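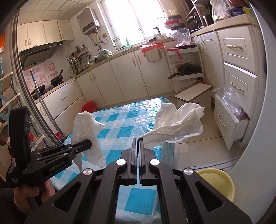 Table Surfaces and Floor Space in the Small Kitchen
Speaker notes, Skillis Household Skills Program, September 2021
Presenter: Akua Atinga
Session chair: Veikko Salminen

Opening

Welcome participants on behalf of the program. Acknowledge Eino Pelkonen, who prepared the first version of this session, and confirm that the handout has reached every seat.

State the scope. The session covers the low table, its covering and the floor immediately next to it. Stove cleaning and cold storage are addressed in the October session and questions on those subjects should be held until then.

Part 1. The covered table

Plastic table coverings are common in family kitchens and our trainees will meet them on most home visits. The blue and white checked one is typical. Plastic of this kind creases, and a crease holds crumbs and grease that a quick pass with a cloth will miss.

Recommended order of work:
Remove bowls and loose items from the table.
Flatten the covering by hand, working from the middle toward the edges.
Wipe along each crease, then across it.
Lift the hanging corners and wipe the underside.
Dry with a second cloth.

Stress the second cloth. In the Tamell trainee review, this was the step most often left out. Light from a window also makes wet plastic difficult to judge by eye, so trainees should check the surface with the palm of the hand.

White cloths and paper tissues should be kept apart during the work. Once crumpled they look much alike, and tissues end up in the laundry.

Part 2. Waste within reach

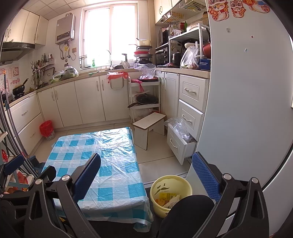

A bucket set down next to the table shortens the work considerably. Wrappers and scraps go straight in, and the trainee does not cross the room with full hands. The bucket does not replace the household's bin. It should be emptied at the close of the task and rinsed before it is put away.

Ask the household before discarding anything that is not plainly waste. The same applies to refrigerator doors: New Year decorations and magnets stay where the family has put them, and any residue is cleaned from the space between them.

Pause for questions. Allow 2 minutes.

Part 3. Stools and walking space

Many kitchens have cabinets on three sides and a table standing on the open floor. A stool left at the far side of that table takes up a good part of the path to the sink.

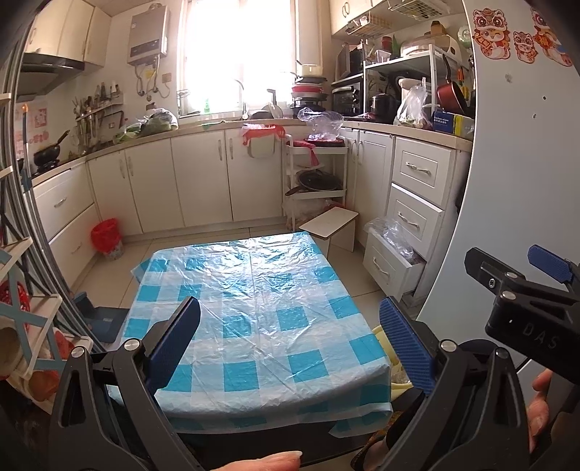
Trainees are therefore asked to move the stool first and return it last. Tile should be swept before it is mopped, including the strip under the table where the covering hangs down. Vinzenz Wyss has asked that presenters repeat the rule on food left out on the counter: vegetables in a bag are to be moved clear of the work and put back in the same place, unopened.

Closing

Refer participants to the Juntunen checklist at the back of the handout. Completed checklists go to Jarmo Saarinen before the October session.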